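Zergate Workshop Users' Group
Minutes of the meeting held 13 December 2021

Chair: Drita Milošević

1. Minutes of the last meeting
Accepted with one correction. The order for storage trays went to Durán, not Zolley.

2. Budget
The parts account stands at $74 after the purchase of bench oil and rags. The Fididard invoice has been paid. No further spending before April.

3. Gear assembly bench
The group went over how the bench with the blue-gray top should be kept. Small gears are to stay with the metal plate during assembly and go back in their tray at the end of a session. The surface is showing scratches and picking up lint. It will be wiped down before each session, and no filing or drilling will be done on it. A replacement top was priced at $1,000 and turned down for now.

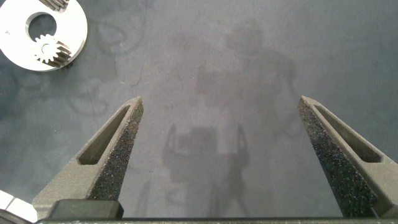
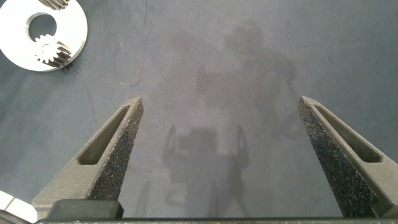
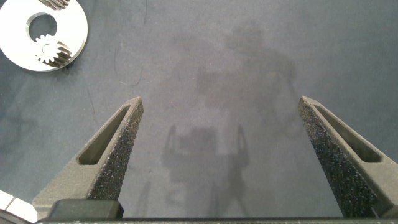
Milošević said a wipe-down would take care of the lint but would do nothing for the scratches, and asked that a rubber mat be tried before the question of a new top came back. Another member was against a mat, saying that small gears catch on rubber and are harder to slide into place. Agreed to borrow a mat from the other room and try it for 2 sessions.

4. Tray labels
The old labels are peeling. New ones will give tooth count and bore size. 15 trays to be done first, the rest as time allows.

5. Other business
The key to the supply cabinet is to be signed out in the book by the door.

Next meeting to be set by email.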